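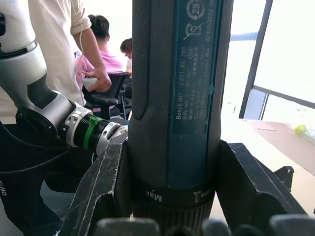
3.2 Layout of the work surface

The Cliverstead study treated the bench as part of the task. Earlier work on small electronics assembly has tended to record the tool and the part and to leave out the surface they rest on. Chatzigeorgiou argued that this hides a common source of delay, namely the time spent looking for an item that has been set down among others. The present section follows his terms, with "near zone" for the area directly in front of the work and "far zone" for the area behind it.

Items were coded by zone at the start of each session and again at the end. Of 130 sessions, 100 were complete enough to be coded in full. Bags and other soft packaging were coded as single items, whatever they held. Hand tools were coded only when they were resting on a board, so a driver held upright over the work does not appear in the counts for either zone.

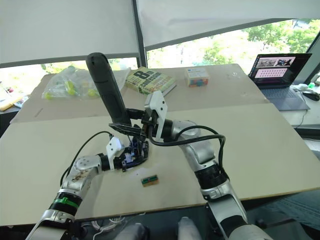
4 min read

Figure 2. Work surface made of two flat boards. The rear board is slightly raised and carries most of the loose items, including a crumpled clear plastic bag at left. A small block with green, red and yellow sections lies near the center of the front board.

In 63 of the coded sessions the far zone held more items at the end than at the start. The reverse was found in 28, and the remaining nine showed no change. Small blocks and modules of the kind shown on the front board in Figure 2 were coded in the near zone even when they played no part in the step under way. The Drakos scheme would class such items as clutter. We kept them as a separate group, as their role often could not be judged from the layout alone. Section 3.3 reports the results for packaging.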